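Talk notes, Dorkdale library, evening slot. 21 Apr 2022

**Working title: Why you buy more than you meant to (and how I mostly stopped)**

Slide 1 – leave this up while people find seats. Say hi, thank Rüdiger for setting up the mic, remind folks the restrooms are down the hall on the left.
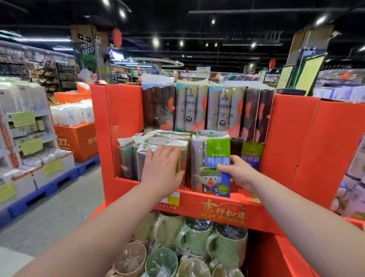 So I started keeping my grocery receipts in October, in a shoebox, for no good reason except that my sister bet me I couldn't do it. Five months later I dumped the whole box out on the kitchen floor and got a bit of a shock. (Pause here. People usually laugh, they've all got a shoebox.)

Slide 2 – the number

I'd spent 500 dollars on things I already had at home. Mustard! I own so much mustard. Let that sit for a second, then ask for hands: who has bought a second jar of something this month with a full one in the cupboard? Wait for the hands. Don't rush it like last time.

Slide 3 – where the stuff sits

Talk about ends of aisles and stand-alone displays. I always figured those were where the bargains lived. Sometimes they are, and sometimes it's the regular price with a much louder box around it. Tell the Charbonneau story – the soup tower, I was in there for stamps, I came out with soup and no stamps. Keep it short, it runs long if I do the voices.

Big cheerful colors and a cartoon animal work on me every single time and I'm 52 years old. Say that bit, it gets a laugh.

Slide 4 – unit price

This is the dull slide so go at a good clip. Small print on the shelf tag, price per ounce or per sheet or whatever. Jumbo doesn't always win. Toilet paper and paper towels are the worst for this, with the double rolls and mega rolls, and one brand's double is another brand's plain old roll. Compare by the sheet if the tag lets you. If it doesn't, I get my phone out and stand there dividing like a crazy person, and I've made my peace with it.

If somebody asks about warehouse clubs: yes, good for some things, no, I don't have room for them. Move on or we'll be there all night.

Slide 5 – the list

Show my actual list (the Busado one, with the coffee ring). Three rules I stick to:

- look in the cupboard before writing anything down
- write how many, so "beans, 2" and never just "beans"
- one treat, written on the list, picked before I leave the house

The treat one matters most to me. I used to go in with no treat planned and come out with six.

Slide 6 – Sernar

Mention the Sernar swap shelf by the post office. You leave unopened pantry stuff, you take unopened pantry stuff. That's where the mustard went. Check the hours before the talk, they changed them and I've got the old ones on the slide!!

Wrap-up – hand out the blank lists. If time's short drop slide 4, not slide 5. Questions, then put the chairs back.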